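Bun season again

October is when I stop pretending I like salad. The evenings draw in, the allotment is mostly mud, and I want something soft and hot that I can eat standing up. So this month's kitchen corner is all about steamed buns, which I have been making on and off since I stayed in Rurnholm for a winter and lived above a bun shop called Saklow. The smell came up through the floor at 6 in the morning. I never stood a chance.

The dough is dead simple. I use 500 g of plain flour (the soft, cheap sort does better than strong bread flour, which goes chewy), a sachet of yeast, a spoonful of sugar, a splash of oil and enough warm milk to bring it together. Knead it until it feels like an earlobe. I know everyone says earlobe, but go on, pinch one and you'll see! Then cover it and leave it somewhere out of a draught until it has puffed up nicely.

Mine makes 12 small buns. For the filling I go back and forth. Cabbage and mushroom, chopped fine and fried until there's no water left in the pan, is the one I make most. Leftover roast pork with spring onion is lovely too. A few of you wrote in after the spring issue to ask about sweet ones, and red bean paste straight from the tin is fine by me – I have tried making my own and my arm still remembers it.

Pleating is where people lose heart. Mine were dreadful for ages. Roll each disc thinner at the rim than in the middle, use less filling than you think, and if it all goes wrong just turn the bun upside down and call it a plain one. Let the shaped buns sit for a bit before they go in, on little squares of baking paper.

I've been through two bamboo baskets (one went mouldy, one met the gas flame), and the Skudano shop on Issa Street still sells them if you like the look. Electric pots are less romantic but a lot less bother.
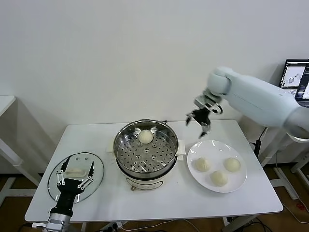
Buns and an electric steamer.

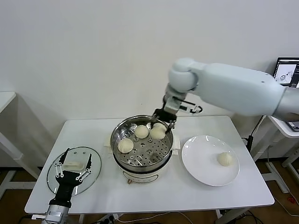

Can I freeze the buns once they're cooked?

They freeze very well. Let them cool completely, bag them up with the air squeezed out, and steam them from frozen for 8 minutes, or a little longer if they have a meaty filling. Check that the middle is piping hot before you tuck in.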